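12 May 2026, evening

Again doors. I have spent the whole working day on doors, and when I closed the door of my own flat behind me I noticed that I was looking at my wrist while I did it. I write this with tea and without much order.

The house in Gondus is the same as last week, with the blue bathroom, the floor brush on the dark floor and the wooden door which I like the least. 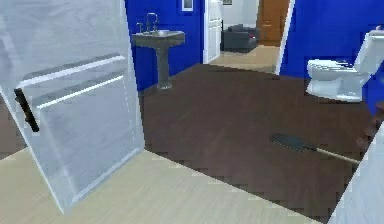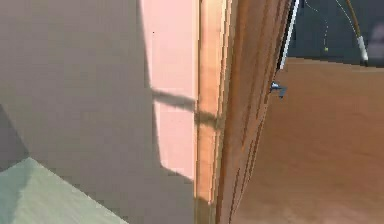
A reader has written under my last entry that all this driving by hand is a waste of good daylight, that a door is only a hinge and an angle, and that any student could write the movement in one afternoon and let it run 500 times while I sleep. The same reader asked, quite politely, what the learning program can get from my hand that it could not get from a formula.

I thought about it on the bus to Stastside and I had an answer ready, and then at my desk the answer seemed weaker. So I try it here once more, slowly.

It is true that the path of a handle is a circle. I have the formula in my notebook from the first week. If the robot stands exactly where it should stand, and if it holds the handle exactly as it should hold it, the formula opens the door very nicely. I did it like this for the first month and I was proud of it. But the robot comes to the door from a corridor, and it comes a little crooked every time. Then the fingers hold the handle a little crooked also, and halfway through the circle they slip. The formula continues. It pulls at the air with great confidence and the robot reports that the task is finished.

When I drive it by remote control I feel that something is wrong before I can say what. I stop, I go back a little, I hold the handle again lower down. All these small repairs are in the recording, and I believe they are the part worth having. A clean demonstration teaches how to open a door when everything is well. A repaired one teaches also how to come back. This is my answer to the reader, and I will put a shorter version of it under the comment tomorrow if I am still of the same opinion.

The reader has a point about daylight, however. My goal for May is 200 demonstrations of doors, and today I have kept only eight. In the morning I had none. I will write down what went wrong, because in September I must write the report about this and I will have forgotten.

First, the delay. Between my hand on the controller and the arm in the simulation there was a pause which I could see with my eyes, and it was not the same pause every time. With a constant delay one can learn to live. I have done it on the old machine for weeks – one moves, waits, moves, waits, like somebody who speaks through an interpreter. But when the pause is now short and now long, the hand becomes nervous and begins to correct things which were already correct. I looked at three recordings from before lunch and in all of them the arm shakes before it touches the handle. That was me. It is unpleasant to see your own nervousness as a line on a graph.

I found the reason after lunch. Vurkis, our recording program, was saving every view at full size while I was driving, and also writing a second copy to the shared disk. I switched off the second copy and let it be made at night. The pause became steady at once. It took me five minutes to do it and four hours to think of it.

Second, where I put my own eyes. I can choose from which point I see the work, and I have a bad habit of choosing the widest one. In the wide view I understand the house: there is the bathroom, there is the sofa in the next room, the white door has its black handle, I know where I am. But I cannot judge the last few centimetres. In the near view it is the opposite. I see the edge of the wooden door and the small metal latch very well, and I lose the feeling of where the rest of the robot is standing. More than once today I pulled a door into the robot's own base while I was looking so carefully at the fingers.

My rule from this afternoon is to use the wide view until the arm stops moving forward, then change to the near view, and not to touch the stick during the change. It sounds like a rule for children. With this rule I made four good ones in a row, which I have not done before with this door.

Third, and this is more difficult to write down, the question of how I am supposed to do it. When I open a door in life I do not think. When I have to show it, I begin to act. I make the movement larger and slower, like when a foreigner asks you for the way and you point with the entire arm. (I was this foreigner for some years, so I know both sides.) I noticed that my demonstrations from Monday have a sort of politeness in them. The arm goes to the handle, waits for a moment in front of it, as if it should ask for permission, and then takes it. There is no use in that waiting. It is only me, preparing myself. But the learning program does not know that it is only me. It will learn the waiting as faithfully as the opening.

We had this already last year with the drawers. At that time I did not work in simulation, I stood beside the real arm in the rooms on Lytvynenko Street and moved it with my two hands, which is called kinesthetic teaching in the papers and which is called pushing by everybody who does it. The arm had learned from me to stop shortly before the drawer was fully closed and then to give it a last small push. I do this at home too, the kitchen drawers in my flat are old and need it. The drawers in the laboratory were new and closed by themselves. The arm gave them the last small push all the same, every time, and I felt a bit caught.

I sometimes miss the pushing by hand. It was hard on the back, and one was always standing in front of something. But the weight was there. When the drawer was stuck, my arms knew it. Now I have a controller which shakes a little when the fingers touch something, and it shakes in the same way for a door handle, for a wall and for a toilet lid. I must learn with my eyes all that I knew before with my shoulders. For the wooden door it means that I look at the shadow on the wall beside it more than at the door itself. A shadow moves earlier than I notice the thing which makes it, or so it seems to me. I do not know if this is good practice. It is not in any manual that I have read.

What I do not want to give up is that in the simulation I can break everything. In the rooms on Lytvynenko Street I was careful, and a careful teacher shows only careful things. Here I can drive the arm into the sink on purpose, to see how it looks, and press one key, and the house is whole again. I did this twice at the end of the day, when I was tired. I did not save these two.

About saving: I have to decide what to do with the ones that are half good. Today there were many of them. The door opens, but late, or the door opens and the hand remains on the handle too long, and the arm must stretch itself like somebody who has forgotten to let go of a bus. My feeling is to throw them away. But after what I wrote above to the reader, about the repairs being the valuable part, it would be strange of me. Perhaps I should keep those where I make a mistake and repair it, and throw away those where I make a mistake and am simply lucky. Then I need to know which is which, and at the end of the day I do not remember any more. So from tomorrow I will say it aloud during the driving and record my voice with it. One word will do. "Slipped." "Again." "Lucky."

I tried it with the last one today, and I said a word which I cannot put in the report.

Small things for tomorrow:

Check in the morning that the copy on the shared disk was really made during the night.

Lower the chair. My right elbow hurts from the armrest, and I believe one can see it in the recordings after four o'clock, the arm always goes down a little to the right.

Start the robot from more places in the corridor. I always start it from the same patch of floor, more or less, out of laziness, and so it is crooked always in the same manner.

Ask whether the bathroom could be done from the inside too. To pull a door is one thing and to push it is another, and to pull it while you stand in a narrow place with a toilet on one side is a third thing, which I would prefer to learn slowly.

Leave the brush where it lies for now. Picking up from the floor is planned for after the doors, and I should not mix the two in one recording, although the hand would like to.

Answer the reader. I would like to ask in return whether the reader has ever tried to write the formula for a door which is already half open. I do not mean this as an attack, I would be glad to see it.

It is almost eleven. The window in the kitchen has to be closed, and it has a handle that one must lift a little before turning. I had never noticed it before this job.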